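Where Do Apps Keep All Their Stuff?

My tablet filled up last month. I tried to take one photo of a magpie and up popped a message saying there was no storage left. None! I'd only had the thing for two years, so I went digging through the settings to see who was hogging the room, and I learned so much that I have to tell you.

First, think of your phone or tablet as a cupboard. Every app you put on it gets its own shelf. Some apps need a tiny shelf. My drawing app, Kima, takes up 70 megabytes, and that's pretty small (a megabyte is just a way to measure how much room something uses on a computer, the way we use litres for milk).

But apps grow! When you open one, it starts saving little bits of things so it doesn't have to fetch them from the internet again. Pictures, sounds, the map of level one. This pile is called the cache, and you say it like "cash". I said "catch-ay" for ages and felt very fancy. 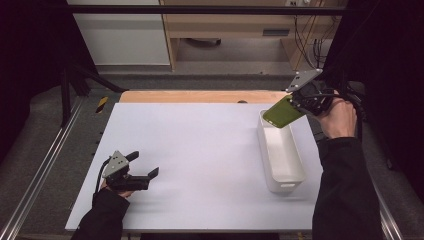

Monti asks: so if I empty the cache, do I lose my game? Good thing to wonder about, Monti, and I was worried about it too. Usually your game is kept in a different pile, called app data. The cache is like the colouring pencils you've left out on the table so they're handy. The app data is the drawing you've been working on all week. Put the pencils away and your drawing is still there. Chuck out the drawing and, well, it's gone.

On lots of phones there are two buttons, one for clearing the cache and one for clearing the data (sometimes it says storage instead). They can be right next to each other, so please read them twice, and get a grown-up to look as well. I once pressed the wrong one in a game called Jokico and went all the way back to the beginning, with no hat and no horse. I'd spent ages getting that horse.

After you clear a cache, the app might be a bit slow the first time you open it. It's busy fetching everything again. Give it a minute and it'll settle down, and the pile will slowly start growing back. So clearing it over and over doesn't help much. I only do it when I'm really short of room, or when an app is acting strangely, like showing me old pictures that should have changed. 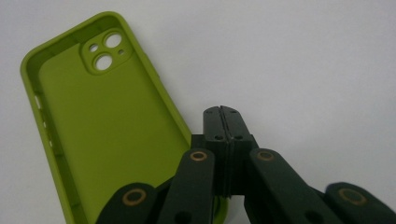
Why does my phone say it's full when I've only got six apps? Photos and videos use the same cupboard as your apps, and videos are enormous, so they may be taking up most of the room.

That was my trouble, by the way. I had 177 videos on there, and a lot of them were of the inside of my pocket. I kept the good ones, got rid of the pocket ones, and had heaps of space again.

If you want to look at your own cupboard, open the settings and find the word "storage". You'll probably see a coloured bar, with a different colour for apps, photos and so on. Tap on an app and it should tell you how much room it's using. Looking doesn't delete anything, so have a good poke around, and ask before you press anything that says clear or delete.

My magpie had flown off by then, but I got one of a cockatoo.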